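Notes for session 4: vases, stems and where to put the tall one

Bring these with you, or at least read them on the bus. I've written them the way I talk, so apologies to anyone who prefers bullet points (there are a few further down).

## Start with the neck

Last time most of you went straight for the flowers, and I do understand, they're the fun bit! But I'd like us to begin with the vase, and with the neck of the vase in particular. The neck decides how many stems you can have and how far they'll lean. A wide mouth lets everything flop to the sides, and then you spend the whole session stuffing in filler to prop it up. A narrow one holds the stems together low down and lets them open out above the rim, so you get a spread from hardly any material.

My favourite for teaching is a red glass one with a narrow neck that flares a little at the lip. Put a bundle of long green stems in it and they fan out by themselves.
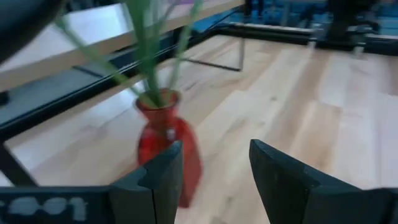

*Red glass, narrow flared neck, long grassy greens.*

Look at how the blades don't match. A few go off to the left, others go up and a touch to the right, and I wouldn't straighten any of them. When I started out I used to trim greens to one length with the kitchen scissors and they looked like a shaving brush every time.

If you're shopping for your own, the Lopes catalogue has a decent page of coloured glass (item 151 is the shape I'd go for), and the charity shops in Stakstead are cheaper still. Check the rim with your finger before you pay.

## Working with artificial stems

We use artificial flowers for the first half of the course and I get grumbles about it every August. I like them! You can pull the whole thing apart and have another go, and a tulip you've moved nine times looks the same as it did on the first go. The Prosta box has the tulips and the small white sprays, and the Pikach box has most of the long fanned stuff.

Some habits to get into:

- Lay the next stem flat on the table before you use it, and look at which way it bends.
- Put the pale, airy stems in first. They make a sort of cloud, and you can see where the gaps are.
- Add one strong colour at a time. A red tulip is a big shout next to white, so hold it over the arrangement for a bit before you commit.
- Leave loose sprigs on the table. You'll probably want them back in five minutes.

With two vases side by side, try to give each its own job. I'd keep the small red one fairly tight, with white flowers and something warm like a yellow-orange bloom standing up out of it, and let the round pink one go wide with whites and pale lavenders. If both go wide they tangle in the middle and you lose the shape of each.
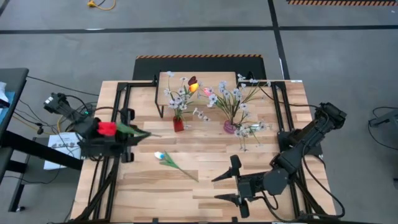 ## For next time

Please make one arrangement at home in whatever you've got, jam jars included, and write me a few lines on what the neck did to the stems. Half a page is plenty (somebody once gave me 2000 words on a milk jug, which I enjoyed, but my evenings are short).

We'll be doing low bowls next, so bring a shallow dish if you own one. I'll have spares.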